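Zwischenbericht an die Stiftung Drirkisgate
Projekt Ma — Weniger Restmüll in der Siedlung Pasomov
Zuletzt aktualisiert: 20. Juni 2023
40 Mal geteilt | 2 Kommentare

Liebe Frau Derese, liebe Mitglieder der Stiftung,

eigentlich wollte ich diesen Bericht schon früher schicken, aber dann kam die Sache mit den Biotonnen dazwischen, und ich dachte mir, es hat wenig Sinn, Ihnen einen Stand zu schildern, der eine Woche später nicht mehr stimmt. Jetzt stehen die Tonnen, die Schlüssel sind verteilt, und ich kann mit gutem Gewissen erzählen, wie es uns im ersten Halbjahr ergangen ist. Sie haben uns bei der Bewilligung gebeten, lieber ausführlich als knapp zu berichten. Das kommt mir entgegen, wie Sie aus meinen Briefen vermutlich schon wissen.

Worum es geht, nur kurz für alle, die neu im Verteiler sind: In der Siedlung Pasomov am Rand von Stunisbridge wohnen 209 Haushalte, die sich wenige Müllplätze teilen. Die Häuser sind hoch, die Küchen klein, und die Nebenkosten für die Restmüllabfuhr sind seit Jahren ein Ärgernis bei jeder Mieterversammlung. Projekt Ma soll den Leuten das Trennen leichter machen, und zwar dort, wo es anfängt, also in der Wohnung. Wir gehen zu den Menschen nach Hause, wenn sie das möchten, schauen gemeinsam in die Küche und ins Bad und überlegen, was wohin passt. Dazu kommen die Nachmittage im Gemeinschaftsraum und die Arbeit an den Müllplätzen selbst.

Die Hausbesuche

Angefangen haben wir im vorderen Block, weil dort die Hausverwaltung am schnellsten zugesagt hatte. Ich gebe gern zu, dass ich vor den ersten Besuchen nervös war. Wer lässt sich schon gern in den Abfalleimer gucken? Aber der Empfang war fast überall herzlich, es gab Tee, es gab Gebäck, und in mehreren Wohnungen bin ich deutlich länger geblieben als geplant (was meinen Zeitplan durcheinandergebracht hat, dazu weiter unten mehr).

Was wir gelernt haben: Die meisten wissen recht genau, was in welche Tonne gehört. Es fehlt an Platz. Unter der Spüle passt ein Eimer hin, manchmal ein zweiter, und dann ist Schluss. Wer Papier, Verpackungen, Bioabfall und Rest getrennt sammeln soll, braucht eine Lösung, die nicht im Weg steht. Wir haben deshalb unseren Leihbestand anders zusammengestellt als im Antrag vorgesehen. Die großen Trennsysteme mit mehreren Fächern wollte kaum jemand haben. Gefragt waren schmale, hohe Behälter, die neben den Kühlschrank oder hinter eine Tür passen. Die Umschichtung bleibt innerhalb des Postens für Sachmittel, die Aufstellung finden Sie im Anhang.

Ein zweites Thema waren die Papierkörbe in Bad und Flur. Dort landet vieles, was eigentlich zum Papier oder in die Verpackungstonne gehört, leere Shampooflaschen zum Beispiel und die Papprollen vom Toilettenpapier. Wir hatten das im Konzept überhaupt nicht bedacht, der ganze Antrag spricht immer nur von der Küche. Seit dem Frühjahr reden wir bei jedem Besuch auch über das Bad, und mein Eindruck ist, dass gerade dieser Hinweis gut ankommt, denn er kostet niemanden etwas.

Über die Beutel haben wir übrigens länger diskutiert als über fast alles andere. Manche Haushalte nehmen gar keine und spülen den Eimer aus, andere möchten auf keinen Fall darauf verzichten. Wir haben uns angewöhnt, das nicht zu bewerten. Wichtig ist uns, dass der Beutel zur Größe des Behälters passt und der Inhalt am Ende in der richtigen Tonne ankommt. Für den Bioabfall empfehlen wir Papiertüten oder Zeitungspapier, Plastik darf dort bei uns nicht hinein, auch wenn es noch so dünn ist. Das sorgt weiterhin für Verwirrung, und ich fürchte, wir werden es noch oft erklären. 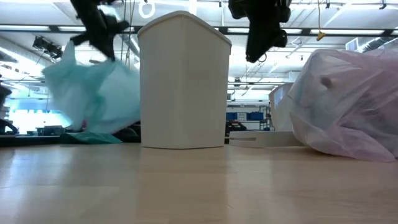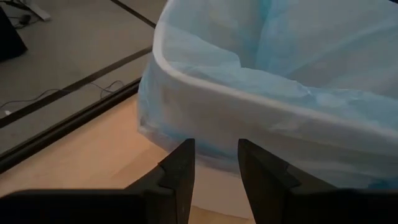 Weißer Abfallbehälter und hellblauer Beutel

Die Nachmittage im Gemeinschaftsraum

Candela Arrieta hat diesen Teil von mir übernommen, und das war die beste Entscheidung des Halbjahres. Sie hat eine Art, mit Leuten ins Gespräch zu kommen, um die ich sie beneide. Beim Auftakt kamen etwa 40 Nachbarinnen und Nachbarn, darunter viele Kinder, und es wurde so laut, dass der eigentliche Vortrag ausfallen musste. Stattdessen haben alle an den Tischen sortiert, gefragt und sich gegenseitig verbessert. Der Joghurtbecher mit dem Aludeckel war wie erwartet der große Streitpunkt. Danach wurde es bei den kleineren Terminen ruhiger, aber ein fester Kreis ist geblieben und bringt inzwischen eigene Themen mit: Reparieren, Einkochen, Tauschen von Kinderkleidung.

Gerade das Einkochen würde ich gern weiterverfolgen. Ein guter Teil des Gewichts in den Restmülltonnen besteht aus Lebensmitteln, und wer Reste verwertet, muss sie später nicht trennen. Candela hat mit der Schulküche gesprochen, und wir dürfen den Herd dort nach Unterrichtsschluss benutzen. Zusätzliche Mittel brauchen wir dafür nicht, nur Gläser, und die werden uns gerade aus allen Kellern der Siedlung zugetragen — mehr, als wir im Moment unterbringen können.

Die Müllplätze

Hier lief es zäher. Die Biotonnen waren für den Winter zugesagt, kamen dann im Frühjahr und standen zunächst am falschen Ende des Hofs, direkt unter Schlafzimmerfenstern. Die Beschwerden waren berechtigt, und wir haben sie an die Verwaltung weitergegeben. Bis zur Umsetzung verging noch einmal viel Zeit, in der die Tonnen zwar da waren, aber abgeschlossen blieben. Für das Projekt war das ärgerlich, denn wir hatten in den Wohnungen schon alles besprochen und mussten die Leute vertrösten. Einige haben in dieser Zeit die Lust verloren, das will ich nicht beschönigen. Zwei Familien haben uns ihre Behälter zurückgegeben, eine davon nimmt inzwischen wieder teil.

Mit den neuen Schildern bin ich dagegen sehr zufrieden. Sie kommen fast ohne Text aus, hängen auf Augenhöhe und sind auch abends lesbar, seit die Lampe über dem hinteren Platz repariert ist. Um die Lampe haben wir uns lange bemüht, obwohl sie in keinem Antrag steht. Wer im Dunkeln vor fünf Tonnen steht, nimmt eben die nächste.

Beim Sperrmüll haben wir noch keinen guten Weg gefunden. Möbel werden weiterhin neben die Tonnen gestellt, oft in der Hoffnung, dass jemand sie mitnimmt, und manchmal geschieht das auch. Nach dem ersten Regen will sie dann keiner mehr. Eine überdachte Ecke zum Verschenken wäre schön, die Verwaltung sorgt sich aber um den Brandschutz. Das Gespräch dazu steht noch aus.

Geld und Zeit

Die Ausgaben liegen bisher im Rahmen. Bei den Druckkosten haben wir gespart, bei den Übersetzungen mehr gebraucht als angesetzt, was sich ungefähr ausgleicht. Knapp ist dagegen die Zeit für die Hausbesuche. Ich hatte pro Wohnung zu wenig veranschlagt und die Wege zwischen den Blöcken schlicht vergessen. Wir möchten deshalb den hinteren Block erst nach den Sommerferien beginnen und bitten Sie, die entsprechende Frist zu verlängern. Am Gesamtbetrag ändert sich dadurch nichts.

Ob die Menge an Restmüll tatsächlich zurückgeht, kann ich Ihnen noch nicht sagen. Die Abrechnung des Entsorgers kommt im Juli, und bis dahin möchte ich nichts versprechen. Der Hausmeisterdienst meint, die Deckel gingen wieder zu. Darüber habe ich mich gefreut, aber eine Messung ist das natürlich nicht.

Wie es weitergeht

Über den Sommer überarbeiten wir den Leitfaden für die Besuche, damit Bad und Flur endlich auch auf dem Papier vorkommen. Candela plant den ersten Einkochabend, und ich kümmere mich um die Verschenkecke und um die restlichen Schlüssel. Falls Sie, liebe Frau Derese, bei Ihrem nächsten Aufenthalt in Stunisbridge einen Nachmittag übrig haben, kommen Sie doch bitte vorbei! Sagen Sie nur kurz vorher Bescheid, dann backt jemand Kuchen.

Mit herzlichem Dank und vielen Grüßen aus der Siedlung
Projektleitung Ma, Pasomov

Anhang: Aufstellung der Sachmittel, Antrag auf Fristverlängerung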